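Fivham Summer Placements and Scholarship: Common Questions

Last updated 9 August 2026. Quick answers, will tidy up when there's time. If yours isn't on here, use the contact form and put "placement" in the subject line.

Who can apply?

Anyone who finished high school this year or last and lives in Droston or Grelden. You need a place at a college, community college or trade program. Part time counts. A deferred place counts too, but send the deferral letter.

I went to school somewhere else but live in Droston now. OK?

Yes. We go by home address on the day you apply. Old school doesn't matter.

What do I actually get?

Two things, and people mix them up all the time. The placement is a paid summer job with a local employer or town office, 29 days total, spread over the summer. The scholarship is a separate payment toward books and fees. You can apply for one or both. Same form, tick both boxes.

How many places are there?

42 placements this coming year. We had 178 applications last time, so please don't plan your whole summer on it until you have the email.

What grades do I need?

No minimum. We do ask for a transcript. Readers look at it alongside everything else, and a rough sophomore year is not going to sink you.

Do clubs and sports count?

Yes. So does a job. So does looking after a brother or sister or a grandparent. Put it down, with how many hours a week. A lot of people leave off the paper route or the weekend shifts becuase they think it isn't the kind of thing we want. Put it down.

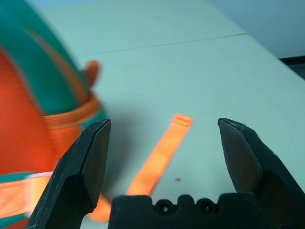
How long should the personal statement be?

One page. Two if your handwriting is big. Tell us what you want to study and why, plus one thing you did in high school that you'd do again. Don't write about Fivham, we know what we do.

Who should write my recommendation?

A teacher, coach, band director, boss, anyone who has known you a year or more. Not a relative. One letter only, extra letters don't get read. They send it to us directly, so give them plenty of warning before the deadline. School offices get busy.

When is the deadline?

Applications open in September and close on the last day of that month. Midnight. The form shuts itself off and we can't open it back up, so no point emailing at five past.

Can I apply on paper?

Yes. Forms at both town libraries, front desk. Same deadline, but paper has to be in our mailbox by then, not postmarked.

Is there an interview?

For placements, yes. Fifteen minutes, video or in person, your pick. Scholarship only, no interview.

What do I wear?

Whatever you'd wear to school.
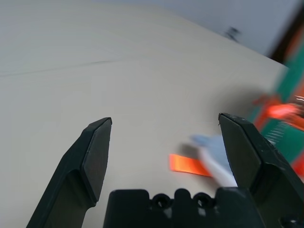 Tabletop, with the wall behind.

Can I choose where I work?

You rank three areas on the form. Law and courts, health, town services, media, trades, and so on. Most people get their first or second. Law fills up fastest every single year, so put real thought into your second choice.

I already have a summer job. Can I do both?

Sometimes. Hours are set between you and the employer. Ask at the interview, don't spring it on them the first week.

What is the Tjoa Award?

An extra award for one graduate going into teaching. No separate form. If you put education as your field you're automatically considered. The reciepient gets a letter in the mail as well as the email.

Does the scholarship affect my financial aid?

It can. Depends on your college. Call their aid office before you accept and ask how they treat outside awards. We pay the college, not you, unless they ask us in writing to do it differently.

My plans changed after I applied.

Switched schools or majors, just tell us. No need to start over. Decided not to go at all this fall, tell us that too, and we can hold a scholarship for one year.

Will my name be in the paper?

Only if you say so. There's a box on the form. We send a short notice with your name, high school, college and major. Leave the box blank and we send nothing.

I was turned down last year. Worth trying again?

Yes, if you still fit the first answer at the top. New statement please. Old recommendation letter is fine, but let us know you want it reused.

Is there a fee?

No.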